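Intro to Consumer Electronics, handout 4
Portable radios and the buying question

Carry over from last time: people don't buy a spec sheet. They buy size, battery, and how it feels in the hand. Keep that in mind for the Ploslow / Zomley comparison, it's on the November paper.

Background, quick. Car sets and suitcase sets first. The 1926 suitcase model in the reading needed two hands to lift. Tubes, big batteries, short life. Transistors come later and change all of it: less heat, less weight, smaller cells.

Terms to know
Sensitivity - how weak a signal the set can still pick up
Selectivity - how well it keeps neighboring stations apart
Don't mix these up. Half the class did last term.
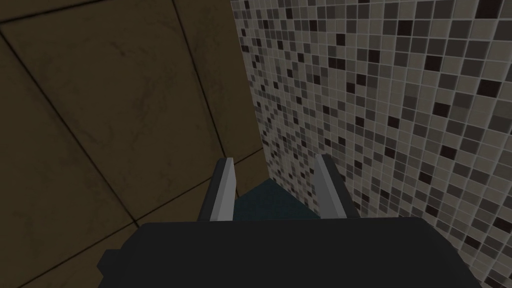

Ploslow pocket set. Runs 30 hours on one charge, single speaker, analog dial. Good selectivity, weak bass. Cheap case, hinge on the battery door goes first.

Zomley: 43 hours, digital tuning, presets. Heavier. Menu is a pain, you need to hold two buttons to set the clock. Better in the city where stations crowd togehter.

So which one to buy? Depends on where you listen. Out of town, sensitivity matters more. Downtown, selectivity. Write down the listening place BEFORE you look at price.

Liem sells a clip-on antenna for both. Helps on FM, does next to nothing on AM (why? see the ferrite rod section, chapter 4).
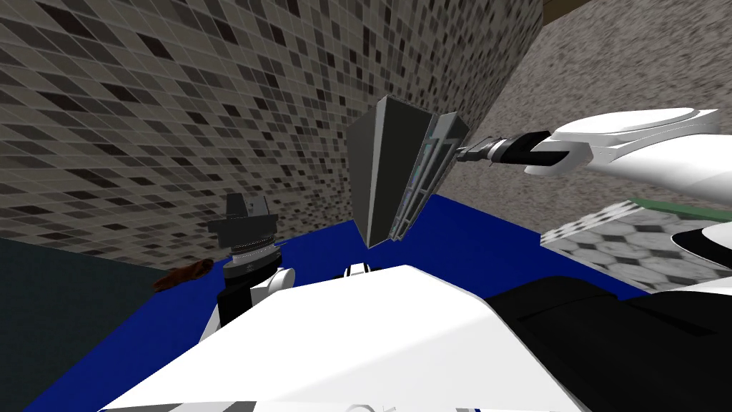
Fig. 2. Blue surface, mosaic and speckled walls. Rendered view.

Battery note: the hours on the box are measured at low volume. Turn it up and they drop fast. Same with the backlight, leave it off when you test.

For the lab: bring one portable, any brand, plus its manual if you have it. Nirkwood sets are fine but the older ones take an odd plug so bring the adaptor to. Tune the same station in three spots in the building, note the hiss, note which way the antenna points. One page, typed.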